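Thread on where our term project at Ullside has got to. It's the two-arm desk assistant, for anyone who missed the earlier posts. Writing this up while I still remember which settings we changed.

The task is pretty small. Someone sits at the table and writes in a notebook. When they stop, the robot picks up the pencil, puts it away and closes the notebook. It has to do that with a person still in the chair.

Notebook work at the long table:

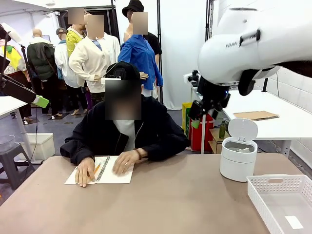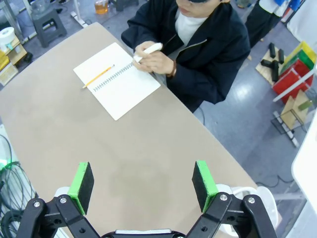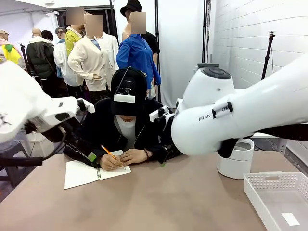

We split the job into four stages: wait, pencil, cover, back off. Each stage gets its own score on the marking sheet, so a run that gets the pencil and then mangles the notebook still earns something.

Waiting is the stage we underestimated. In the project proposal it got one sentence. It has since eaten most of November.

The first version of waiting was a timer. Hands still for three seconds, go. Anyone who stops to think about a word will trigger that. I set it off four times in one page, and I was the one who wrote the timer.

Second version looks at whether the pencil is in a hand. Better, but people put a pencil down and rest their hand beside it all the time. They are not finished. They're reading what they wrote.

Third version needs the pencil down and both hands off the paper. That's the one we're using. It's slow, and if you like to lean on your notebook it will wait there until the building closes. We decided slow was fine.

We've recorded 400 demonstrations so far, all by teleoperation. 70 of those were set aside for testing before anyone trained on anything. I'd recommend doing that on day one. The team before us did it at the end and had to redo a whole results chapter.

A demo is capped at 90 seconds. If the operator hasn't finished by then we bin it and reset. Early on we kept the long ones, and the policy learned to hover over the pencil for ages, same as we did.

Dropped 33 demos during clean-up. Most were wrist camera problems: cable bumped, picture frozen, operator carried on without noticing. There is now a check in the Tanar scripts that stops the recording if two frames in a row are identical. Took an afternoon to write and I wish we'd had it in week two.

(Tanar is our logging tool, not a product. It's a folder of Python and one very long config file. Ask me if you want a copy.)

On pencils. A pencil on paper is about as flat as a graspable thing gets. The fingertips have to come down close enough to touch the page and then close without dragging it. Too high and you miss, too low and you crease the paper.

What worked was coming in across the pencil near its middle and closing slowly. Grabbing near the end makes it swing when you lift. We told every operator this and half of us still went for the end, so the data is mixed and you can see it in the policy.

If the pencil is lying against the spiral binding, the success rate falls off a cliff. One finger can't get down on the wire side. We tried nudging the pencil clear with a closed gripper first. That helps when the nudge goes the right way.

We also recorded a batch with other writing things swapped in, so it doesn't only know one shape. Thick ones are much easier. Anything with a clip on it catches on the paper.

On covers. Spiral notebooks don't lie the same way twice. One arm holds the far side down while the other gets under the edge of the cover and brings it over. When the holding arm is late, the whole notebook slides toward the person, who then grabs it, which our wait rule reads as "not finished". So it stops. Correct behaviour, bad demo.

The back off stage is the dull one and I'm happiest with it. Both arms lift straight up, then out to the sides. No clever path. The earlier version took the shortest way home and passed closer to people's sleeves than any of us liked.

Rules for whoever is in the chair: e-stop operator present at all times, sleeves not dangling, no leaning in while the arms are moving. We do a slow run first with every new person, even if they say they've done it before.

Jillance, the other project group, is doing the bin sorting task on the same timetable. They're ahead of us on grasping and behind us on anything with a human in it. We swapped gripper calibration notes last week, and our left and right now agree to within a couple of millimetres. Before that the right hand closed a hair early every time and we'd been blaming the policy.

Someone asked why we don't use a bigger, easier prop. We did, for the first fortnight. It went well and taught us nothing about the notebook. The supervisor's comment was that we'd built a very good demonstration of a different project.

Someone else asked about lighting. Yes, it matters. White pages blow out in the wrist cameras if the lamp is straight overhead, and then the cover edge disappears. Angle it from the side. We write the lamp position in the log now.

Current numbers I'm willing to post: pencil stage is decent, cover stage is not. I'm holding the exact figures until the test set has been run properly. We've been looking at the practice runs too much and I don't trust my own impression any more.

Hajji is the name of the new policy, by the way. Names came off a list and that was next. It replaces the one that used to fold page corners. Hajji hasn't folded a corner yet, but it does sometimes shut the notebook with the pencil still inside, and counts that as a success.

To fix that we're adding a check between the pencil and cover stages. If the pencil isn't out of the pages, the cover stage doesn't start. Simple gate, written by hand. I'd have liked it to be learned, but there are three weeks left.

Still to do: left-handed writers. Nearly everything we have is right-handed, and I'd rather find out how bad it is now than at the assessment. If you're on the Ullside campus, write with your left hand and have an hour free in the afternoon, send me a message. Bring your own notebook if it's an odd size.

Next update after the test runs. Will put the operator notes up as a separate post, they're too long for here.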